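Grullarmont Wrist Kit

The Grullarmont is an add-on gripper and wrist camera kit for small tabletop robot arms, sold by Videro. I keep this entry up to date because I own one and people kept asking me the same things about it, so expect a few opinions in with the facts!

Background

Nestor Agbayani drew up the first version for his own workbench, and Siamak Parsa wrote the software that goes with it, a little program called Nikzad. Videro put the kit on sale in January with a list price of $1182. There's also a bundle at $1493 that adds a spare set of fingers, a longer cable and a year of phone support (I bought the bundle, mostly for the fingers).

What's in the box

You get the two-finger gripper, the wrist camera, a mounting plate, a bag of screws and a printed setup guide that runs nine pages. The plate fits the Clusell arm right away. Other arms need an adapter, and Videro sells those separately, which I grumbled about at the time and still do.

Software

Nikzad records the camera view along with the arm's movements, then lets you play a run back or trim it. It comes with nine starter tasks. Most of them use blocks and cups — easy stuff — but the last few are cloth tasks, and those are where I've spent nearly all my evenings.

Cloth handling

Cloth is hard for any gripper. It sags, it bunches, and it never lies the same way twice. Grullarmont's answer is a pair of slim fingertips that come together in a narrow V, so they can pinch a fold from above. I like linen for practice because the weave is easy to make out on camera, though on a shiny white table I'd turn the lamp down a bit to cut the glare.
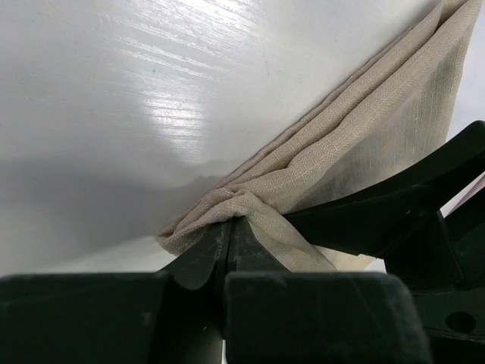 Wrist camera view of the black fingertips at a gathered fold of beige linen.

Reception

The users I talk to like the fingertips and complain about the cable, and I'm with them on both. The pads pick up dust quickly, so keep a damp rag handy. Videro lists replacement pads on its parts page, under the Clusell adapters.

Last updated February 27, 2022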